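The Room Over Celletti's

Khải Đoàn had the room over Celletti's shoe repair for three years before the letter came. It was a short letter. The building had been sold to a company called Bramach, and the tenants upstairs had until the end of April to be out.

He read it at the sink and put it in the drawer with the takeout menus. Then he took it out again, because Yến Hoàng was coming for dinner and she always went in that drawer.

She found it anyway. It was on top of the refrigerator.

"Were you going to tell me?" she said.

"After we ate."

"Where will you go?"

He said he had some ideas. He had one idea, and it was her couch.

They ate rice and eggs. Afterward she wiped the counter and tied up the trash, and he stood by the door with his hands in his pockets. He had lived with his mother until he was grown and then with a cousin, and this was the first place where every plate was a plate he had bought. He wanted to say that. What he said was that the trash could wait until morning.

"It smells like fish," she said, and put a new bag in.

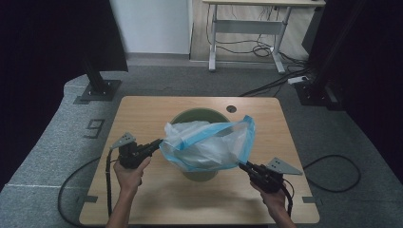
A bag for the bin.

The next day he went down to see Celletti, who was eating a sandwich behind the counter with the radio on. Celletti had gotten the same letter. He had been there longer than anyone on the block and he did not seem upset.

"I'm going to Vimthorpe," he said. "My daughter has a basement."

"To work?"

"To sit down."

Khải asked what would happen to the machines. Celletti looked over at the stitcher and the big sander as if he had forgotten they were in the room. He said a man had offered him 2000 dollars for everything, and the man would have to carry it out himself.

"Would you take it from me?" Khải asked.

He had not planned to say it. He fixed copiers for a living and had never fixed a shoe. Celletti finished the sandwich and folded the paper into a square.

"You have 2000 dollars?"

"I have 3534. That's all of it."

"Then keep it," Celletti said. He turned the radio down. "Come at six tomorrow. In the morning. We'll see if you can stand the glue."

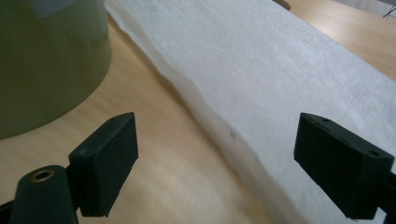

He could stand the glue. It was the waiting he had trouble with, the minutes when a sole had to be left alone and his hands wanted something to do. Celletti gave him old boots to take apart. He learned to pull the nails without tearing the leather, and he learned which customers wanted to talk. By the second week he was going to his regular job with black thumbs, and his boss asked if he had been fingerprinted.

He told Yến about it on the phone. There was a long quiet on her end. He could hear her television, and then he could hear that she had turned it off.
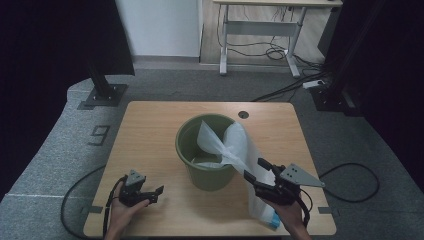

Châu Huỳnh thought he was out of his mind, and told Yến so that same night. Shoes cost less than the repair now, and where was he going to put a sander that size?

"In my garage," Yến said.

She had not planned to say it either. She went out in her slippers and turned on the light, and started moving the paint cans over to the other wall.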